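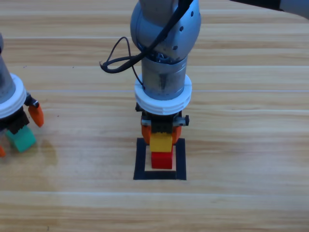
Braltmont Play Library
Progress report to the Tirard Fund, 21st May

Second report of the grant period, covering the loan boxes, the furniture and the building-block tables

You asked in your letter for fewer adjectives than last time. We have done our best.

Where the money has gone

The grant was for three things: replacing the building blocks, getting proper tables for children to use them on, and working out a way of lending blocks to families that didn't end with half of them under somebody's sofa. The first two are done. The third is going as well as anything can that relies on people looking under their sofas.

Blocks

The stock now stands at 2,753 blocks, counted in April by hand, twice, with a short argument in between. The old collection had come to us from attics and school fairs over many years and contained at least four makes that looked the same and refused to fit together. Those have gone. Everything in the boxes now is of one kind, and a yellow block will sit on a red one without anybody needing to lean on it.

We kept to plain rectangular blocks in strong colours. There was a strong case made for wheels, windows and small trees, and we heard it several times. Our experience is that the trees vanish first, then the wheels, and then we are back to plain rectangles with a lot of unhappy labels on the boxes. Gavalas, who supplied the blocks, have agreed to sell us replacements in single colours, so we no longer have to buy a whole mixed tub to get a handful of red.

Tables

You will remember that the original bid had us buying moulded plastic play tables with a raised rim. We tried one on loan. The rim kept the blocks on the table, as promised, and also kept in the juice. We asked your office for permission to change the plan and thank you for the quick answer.

What we have instead is plain wooden tops in a light tan, flat all the way to the edge. They wipe down in a minute or so. The grain runs lengthways and the pale lines across the surface have turned out to be popular in their own right: younger children build along them as if they were roads, and one group has declared a line to be a river and will not be moved on the point. Both red and yellow show up well against the wood, which helps at tidying time, when the person tidying is usually tired.

Grelex fitted the tables and came back once to deal with a wobble. The wobble was the floor. They were polite about it.

Loan boxes

There are 25 loan boxes, each holding 50 blocks, and a household can keep one for three weeks. Every box has a card in the lid showing how many of each colour should be inside. We had assumed parents would do the checking. In most homes the job seems to have gone to the eldest child, with a noticeable gain in accuracy and a noticeable loss in mercy. Boxes come back with notes. One said only "one yellow, dog".

We have been asked by a few families for a guide to what to build. We resisted for a while, on the grounds that it is a box of blocks, and then wrote a single sheet. It begins with putting one block squarely on top of another and pressing until the studs catch, goes on to a wall with overlapping joins, and finishes with a bridge. The bridge has caused some bad feeling and is being rewritten.

What has gone less well

The washing. Blocks have to be cleaned between loans and we underestimated how long they take to dry. They were spread on towels over every flat surface we own for most of the spring. We have now bought mesh trays from the sundries budget, and the kettle can be reached again.

The evening sessions for adults, which we were quite proud of in the bid, drew very few people. Those who came enjoyed themselves and built a good tower. We would like to stop running them and move the hours to early mornings, when there is a queue.

Spending

We are slightly under on furniture, slightly over on storage, and on budget for the blocks themselves. The furniture saving covers the storage and leaves a little, which we ask to carry forward for replacements. Full figures are on the attached sheet, in the format you sent, including the column we still don't understand.

Next period

The bridge sheet will be finished and tested on people who haven't met it before. The stock will be counted again in August, before the holiday loans start coming back. We would be glad to have your decision on the morning hours before then, so that the new times can go on the door with the summer notice.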